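Última revisión de esta ficha: junio. Si tienes una versión anterior del kit, salta directamente a «Cambios».

# Kastine Par: kit de dos pinzas de mano para grabar demostraciones con tela

Llevamos una temporada trabajando con el Kastine Par y teníamos muchas ganas de publicar estas notas. Es un kit de dos pinzas de mano con cámara, pensado para que una persona haga una tarea con las dos manos y quede grabada en un formato que luego se pueda usar para entrenar una política de robot. El conjunto de datos que acompaña al repositorio (`hesell-tela`) se ha grabado entero con él, y esta ficha sirve para las dos cosas: contar qué hay en los datos y qué tal se porta el equipo.

## Qué contiene

- 1864 episodios de manipulación de tela a dos manos
- vídeo de las dos pinzas, sincronizado
- apertura de cada pinza y trayectoria estimada
- una etiqueta de tarea por episodio (`estirar`, `doblar`, `alisar`, `recoger`, `girar`, `apilar`)
- 468 episodios apartados para validación, con telas que no salen en el entrenamiento

Las etiquetas las puso quien grababa, al terminar cada toma, y Yusri Kwok las repasó después. Donde había dudas se dejó `revisar` en el campo `nota`.

## Cómo se graba

Una pinza en cada mano, la prenda sobre la superficie y a trabajar. Parece poca cosa, pero la primera vez que consigues doblar algo con los dedos de plástico, sin soltar una esquina, da muchísima alegría (y a partir de ahí ya no quieres parar). Para `estirar` pedimos agarrar por extremos opuestos y separar despacio, sin levantar la tela más de lo necesario.

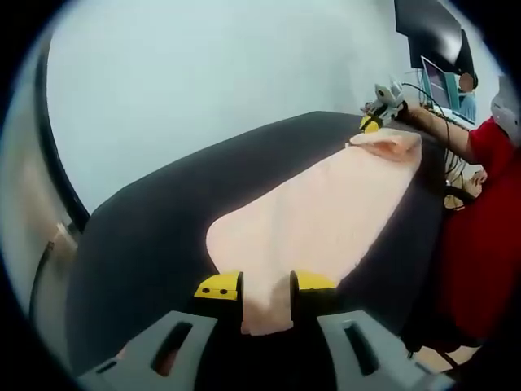
*Tela rosa extendida entre las dos pinzas, vista desde la cámara de una de ellas.*

El gran angular es lo que más nos ha gustado del kit. En una misma toma entran los dedos propios, casi toda la tela y la otra pinza, de modo que el modelo puede aprender la relación entre las dos manos sin una cámara externa. A cambio, los bordes salen muy curvados. Si tu red espera imágenes rectificadas, usa el guion incluido:

```
python rectificar.py --entrada datos/crudo --salida datos/plano
```

Nosotros entrenamos con la imagen sin rectificar y nos fue mejor, aunque solo lo hemos comparado en `doblar` y `estirar`.

## Impresiones del equipo

Lo bueno: el agarre. Los dedos cogen una sola capa de toalla fina sin pellizcar la superficie de abajo, cosa que con las pinzas Drotix que usábamos antes nos costaba un mundo. El gatillo es suave y se aprende en una mañana. Fionnuala Ó Néill, que tiene las manos pequeñas, grabó sesiones largas con la empuñadura corta y terminó encantada.

Lo mejorable: el cable. Conviene dejarlo con holgura y por fuera del antebrazo; si queda tirante, la muñeca se frena al girar y se nota en la trayectoria. También echamos de menos un aviso sonoro cuando se pierde el seguimiento. Ahora hay que mirar la pantalla, y con las dos manos ocupadas es fácil que se te pase.

El soporte de Van Rooij (el distribuidor que nos vendió el kit) contestó siempre con rapidez y nos cambió una empuñadura que venía con holgura.

## Limitaciones

- Los fondos varían poco. No esperes que un modelo entrenado solo con esto funcione en una cocina o en una lavandería.
- Faltan prendas con botones, cremalleras o elásticos.
- La trayectoria pierde precisión cuando una pinza pasa mucho tiempo pegada a la superficie. Filtra por `confianza` antes de entrenar.
- En algunas tomas aparecen otras personas al fondo. Las caras van difuminadas; si encuentras alguna que no, abre una incidencia y retiramos el episodio.

## Cambios

- `v2`: nueva calibración de la apertura. Los valores no son compatibles con los de `v1`.
- `v2`: se añade la tarea `girar`.
- `v1`: primera publicación.

Las incidencias y las telas raras son bienvenidas. Si grabas con tu propio Kastine, mira `CONTRIBUIR.md` antes de enviar nada, sobre todo el apartado de calibración.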